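Most of the argument about hand-held grippers gets stuck on cost. They are cheap, a robot arm is expensive, so collect with the gripper and train the arm later. I think the better case is the rooms you can carry them into.

Loan Lương's group at Saretti tested this with 711 recordings of small-object picking. Part of the set came from a clean lab bench. The rest came from desks and shelves people already used, with the clutter left alone. Policies trained on the bench data did well on the bench and poorly anywhere else. The mixed set held up in three of the four test rooms. 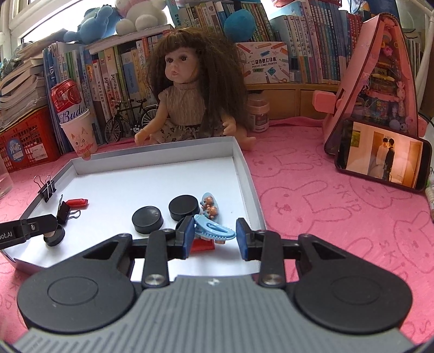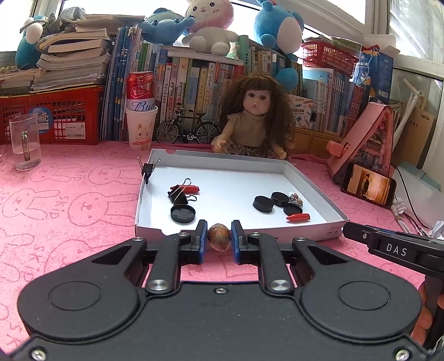

Small items and a white cardboard tray, with books and toys behind.

The usual complaint is that a busy background teaches the model the wrong things. Kha Lưu made that point to me on Tuesday, and with 190 recordings from a single desk I would agree with him. The model can learn the desk. Spread the same effort over many desks and the background stops being useful as a cue – the fingertips and the object are what stay constant.

I have doubts about the fourth room. The paper blames lighting and moves on in one sentence. I would like to see the failures sorted by object before I accept that, and I would like the next set to include more rooms before it includes more hours.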